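Flakar Teaching Kit
Sold by Sernix

The Flakar kit lets one person show a robot hand a job by doing it. The operator wears a sensing glove and the hand copies the fingers and thumb as they move. Joint positions and wrist camera video are saved together, so each demonstration can be replayed or used for training.

Handling packaged goods

Round plastic tubs are a good first task. The operator brings the fingers to the rim and the thumb to the side, and the hand follows. The textured black cover stays on during teaching – take it off only for cleaning.

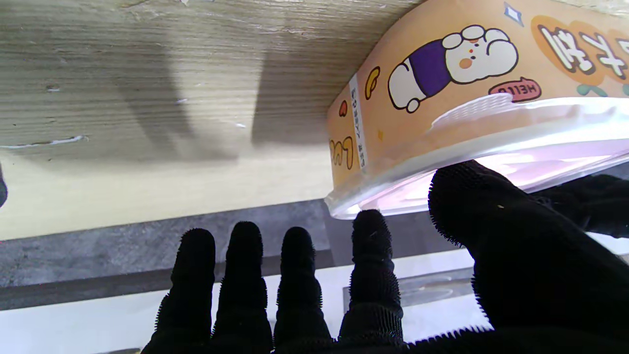

Can I teach a task without the glove?
Use hand guiding. Press the release button on the forearm, move the arm and fingers into place, and save each position. Slow tasks work well this way, but the glove is better for anything continuous.

Handling soft items

Soft and irregular items take more demonstrations than rigid ones. Irena Gajewski, who writes our setup guides, suggests 70 for a new item, with the start position changed each time. Keep the wrist camera on while you record. The fingers hide part of the item at close range, and the policy has to learn from that same view. 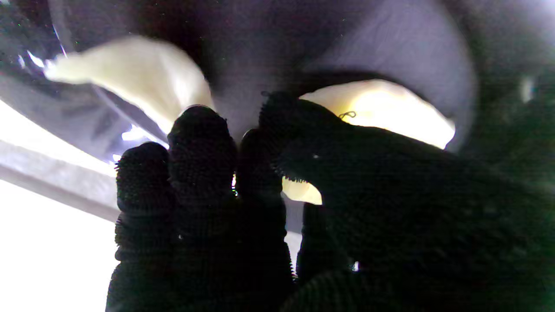

What comes in the box

Robot hand with wrist camera
Sensing glove, left or right
Two textured covers
Forearm release button and cable, 7 feet
Recording software, one seat

Storage holds almost 4,000 short demonstrations before you need to export. Arms from other makers need the Tzavaras adapter plate, ordered separately. For a quote, write to Arlo Mahmoud in sales. Current lead time is 13 working days.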